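April 15, 2022
Posted by Embla Bråten

Sixteen good ones before lunch! I'm writing that down first because by the time I get to the end of this entry I'll have moaned so much that I'll have forgotten it was a nice day.

So, bottles. It has been bottles since I got back from Sulerham, and I dream about bottles, and last night at the supermarket I caught myself standing in the drinks aisle working out which ones I could get hold of cleanly with two fingers. (The squat ones with the waist, if you're wondering. The very thin water bottles are a pig, they give as soon as you look at them.) My mum rang while I was in the queue and asked what I do all day now and I said I pick up fizzy drinks with a robot, over and over, so that it can learn to do it by itself, and she said "and they pay you for that?" and yes Mum, they do, a bit.

We're on the two-armed setup, which Thaddeus calls Hovero as if it were one animal. I like working it far more than the single arm I trained on. You hold the two handles, one in each hand, and whatever you do the big arms do a blink later, and after a week or so you stop thinking about left and right and just sort of reach. The blink is the thing, though. If you chase it you wobble, and if you wobble it all goes in the recording, and then the robot learns to wobble too. Thaddeus Halvorsen has watched more of my runs than I have and says he can tell mine from everyone else's by the little pause I do before I close the fingers. I told him that's called being careful. He said the model now does the pause as well, even when it's got nothing to be careful about, and I was quite proud and also slightly horrified.

This morning was the two-handed grip, with one finger coming in from each side so the bottle stays upright between them. It sounds like nothing. Try it with a pair of wooden spoons! If one side arrives early the bottle tips, and if you press evenly but a touch too low the top leans away from you, ever so slowly, like someone falling asleep on a train. I had a really good rhythm from the third go onwards. I'd come in wide, stop, bring the left in until it only just touched, then let the right do the actual work. 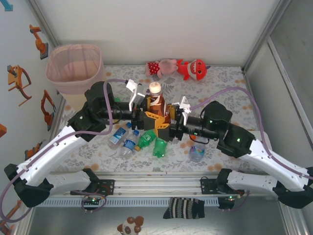
I wanted to carry on like that all day but the sheet said we had to change things over after the break, so I did the water bottles lying down, and my rhythm went straight out of the window. Four bad ones in a row. On the fourth I let go of the handle to scratch my nose (I know, I KNOW) and the right arm did a sort of curtsey. I marked it as a fail and went and had a biscuit.

The count for the whole task is 1,684 as of tonight, and we need 2,000 before they'll start the next round of training. Thaddeus did the sum on the back of his hand and thinks we'll get there in April if neither of us is ill, so of course my throat has been scratchy since teatime. The folding task finished on 1,881 and they called that "near enough", which I bring up whenever I can, and he pretends not to hear.

We had our usual argument about the fails as well. I'd throw them all out. He wants to keep the ones where you fumble and then save it, because he says a robot that has only ever seen perfect pick-ups has no idea what to do when a bottle slides. I do see that. The trouble is I can't fumble on purpose! As soon as I try, I either do it beautifully or I knock the thing flat, and the pretend ones look pretend even to me. He told me to stop trying and just get tired, they come on their own after three o'clock. He was right, there were two lovely saves in the last half hour, one of them with a green bottle I'd have sworn was gone.

My shoulders are wrecked. I've asked for the lower stool again and been told Haberkorn are sending one, and I was told that before I went to Sulerham too. Until it comes I'm sitting on a cushion on the old one, which is the wrong direction entirely, but at least it's soft.

Oh, and they're letting Soron (the policy, not a person, I had to explain this to my mum as well) have a go on its own tomorrow with what we've got so far, just to see. I'm allowed to stand there with my hand on the stop button. I've said I won't shout advice at it. Early night, hot lemon, and I must remember to take my own mug in.

Contact Embla | © 2022 Embla Bråten | Back to top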